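Section 4: Setting up your Lelatach table for the first time

Welcome to the fun part! By now the legs are bolted on and the top is sitting square, so it's time to level it, fit the extension leaf and get it ready for a proper meal. Allow yourself a relaxed half hour, and grab a friend for step 3 if you can.

Before you start

You'll need the hex key from the Skerex hardware bag, a soft cloth and a spirit level (the one on your phone is fine). The table measures 900 mm across and 1480 mm long when closed, so clear enough floor to walk right around it.

4.1 Levelling

1. Stand the table where you plan to use it and lay the level across the middle.
2. Turn the foot under the lowest corner anticlockwise until the bubble centres. A quarter turn goes a surprisingly long way!
3. Lift the table together and set it down again, then check the level lengthways.

Note: On carpet, let the table settle overnight and repeat step 2 in the morning.

4.2 Fitting the leaf

1. Release both catches under the top.
2. Pull the two halves apart evenly until they stop. The gap should be 568 mm.
3. Lower the leaf in, pegs facing the fixed end, and push the halves together.
4. Close the catches. You'll hear two clear clicks, and it's a very satisfying sound.

CAUTION: Keep fingers away from the join while closing. Never sit or lean on the leaf with the catches open.

4.3 Dressing the table

Wait 10 days before leaving a cloth on the table full time, as the oil finish is still curing. After that, go for it! Cotton, linen and wipe-clean covers all suit the Lelatach, and a bit of colour really brings it to life. Choose a cloth with a short drop if small children will be pulling themselves up nearby.

Put felt under anything heavy that stays put, and lift things when you move them (dragging is what marks the finish).

Note: Vinyl covers should come off once a week so the timber can breathe.

Oil the top again each December. Section 5 covers cleaning, spills and those stubborn white rings. 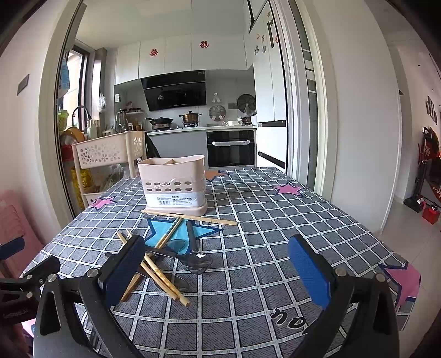

Fig. 4: Patterned cloth on the table, with utensil holder and chopsticks.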